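Facilities > Inspections > Office Seating and Workstations
2020-08-03
By the Workplace Safety Office, Pletix

Semiannual Office Safety Checklist – Sindano Building, Floors 2 and 3

Scope: open-plan work areas, meeting rooms, corridors, copy rooms and kitchens. The plant room and loading dock are covered by a separate form. Seats inspected: 264. Items are marked Pass, Action or Not Checked.

1. Exits and corridors
1.1 Exit doors open fully from the inside. Pass.
1.2 Exit signs lit. Action. The sign by the east stairs, Floor 3, flickers. Replace the lamp.
1.3 Corridors clear to full width. Action. Boxed paper was stacked outside the Floor 2 copy room. The department was told during the visit and the boxes were moved the same day.
1.4 Evacuation maps posted and current. Pass on Floor 2. Action on Floor 3, where the map still shows the partition wall removed in July.

2. Electrical
2.1 Cords free of cuts and exposed wire. Pass.
2.2 Power strips not connected to one another. Action. Two cases in the Erner meeting room. Facilities will install an added wall outlet.
2.3 Space heaters. None found.
2.4 Floor boxes closed when not in use. Pass.

3. Fire equipment
3.1 Extinguishers mounted, sealed and tagged. Pass.
3.2 Pull stations unobstructed. Action. A coat rack on Floor 2 must be moved at least an arm's length to the left.
3.3 Sprinkler heads clear of stored items. Pass.

4. Seating and desks
4.1 Bases, casters and gas lifts sound. Action. Chairs with a slow leak in the lift are to be tagged and taken out of use.
4.2 Backrests secure and upholstery intact. Pass, with comment below.
4.3 Desk edges free of splinters and loose trim. Pass.

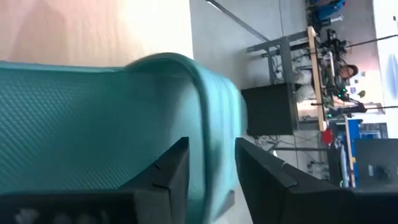
Comment on 4.2. Backrest checks should be done with the chair unoccupied and the tilt lock released. The inspector presses on each side of the back in turn and listens for movement at the bracket. On mesh models such as the teal one, the weave and the rim along the upper edge should also be checked by hand, as a small tear near the rim tends to spread under load. Fabric-covered backs need only a visual check – unless the user reports discomfort. Loose brackets are to be reported to Issahaku Office Supply under the current service agreement, quoting form 269.

5. Kitchens and copy rooms
5.1 Floors dry and mats flat. Pass.
5.2 Paper cutter guard in place. Pass.
5.3 First aid cabinet stocked. Action. Eyewash is past its date on Floor 3.

6. Follow-up
Exit and fire equipment items are to be closed within two working days. All other actions are due within 30 days. Department heads should sign and return their copy to the Workplace Safety Office, Room 53. Items left open past the due date will be carried to the next inspection and listed first.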